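From: Natsumi Ebihara
To: league-discuss
Subject: Re: [league-discuss] Goal difference or head to head for the last playoff place

Lejla Leka wrote:

> I have been through the rules again and I still can't find anything that
> says what happens when two clubs finish level on points for fourth. Rule 14
> says "goal difference shall apply" but it is in the section on the title,
> and the playoff section doesn't mention it. Last season we didn't need it.
> This season Bomis and Tanabe are level with two games left, and they have
> already played each other twice. Bomis won 1-0 at home and it was 2-2 in
> the return. If it is head to head, Bomis go through. If it is goal
> difference, Tanabe are four goals better off.
>
> Can we please get this settled before the last round and not after it?
>
> Also, is the game at Plondeo still kicking off at 2:00? Our bus is booked
> for 2:00 and I would need to change it.
>
> Lejla

Hi Lejla, hi all,

I was at the meeting where the playoff section was written, so I'll say what I remember and then what I think the text says. They are a bit different.

What I remember is that everyone in the room assumed goal difference. The playoffs were added in a hurry at the end of the summer, and the new section was pasted in after the one about the title. Head to head came up once, from the Avo delegate, and it was dropped without a vote. The minutes have one line on it: "tiebreak as present." I read that as goal difference, then goals scored, then a one-off game on neutral ground.

What the text says is less clear. Rule 14 talks about "final placings," and fourth is a final placing even if the heading above it is about the title. I would be comfortable telling both clubs that goal difference applies. I would be less comfortable doing it after the last round, so I agree with you about the timing. I have written to the league secretary and asked for a ruling this week. I sent the minutes with it.

Bomis won't like it, and I understand that. They took four points from Tanabe over two games. But Tanabe's goal difference was there for anyone to look at in the table all season, and the table on the website has been sorted that way from the first week.

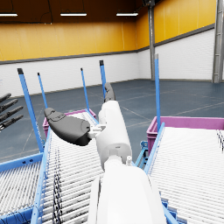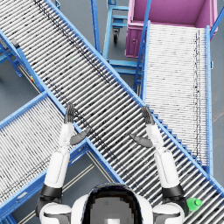
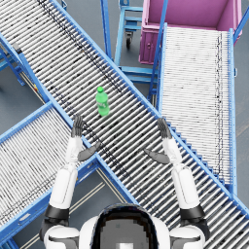 The green bottle is on the conveyor in this one. 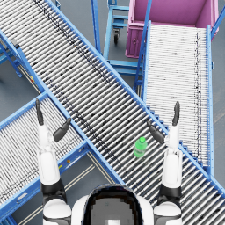

On the Plondeo game: kickoff has moved to 3:00. The ground has a youth game before ours and they want time to get the nets and the corner flags sorted out. Parking is on the school side only. The lot by the river is closed until November. If your bus is coming from the south, have the driver use the second entrance, as the first one has a height bar across it.

Tickets are the same price as for a normal league game. The ground is licensed for 385 and we sold 270 the last time these two met, so I don't expect anyone to be turned away. Visiting clubs get 106 seats in the covered stand. If you need more than that, tell me by noon the day before. Standing places behind the far goal are open to both sets of fans.

Two other things while I am writing.

The semifinals will be one game each, at the ground of the higher-placed club. If it is level after 90 minutes there is extra time and then penalties. This part of the rules is clear. First plays fourth and second plays third. The final is at the Avo ground whoever gets there, unless Avo are in it, in which case we toss a coin for the venue. I know some people don't care for that and we can look at it over the summer.

Yellow cards are not wiped before the playoffs. A player who picks up his fifth in the last round misses the semifinal. Please check your own lists against the ones on the website, as I found two mistakes in ours. One was a card given to the wrong brother, and the other was a game that had been entered twice. The referees' reports are what count if there is a difference.

I will post the ruling on the tiebreak to this list as soon as I have it. If the answer is head to head after all, I'll send that out just the same, and then we should fix the wording so that we don't have this again next year. Lejla, if you want to draft a new line for Rule 14 I would be glad to second it. Something short that says it covers every place in the table would do.

Natsumi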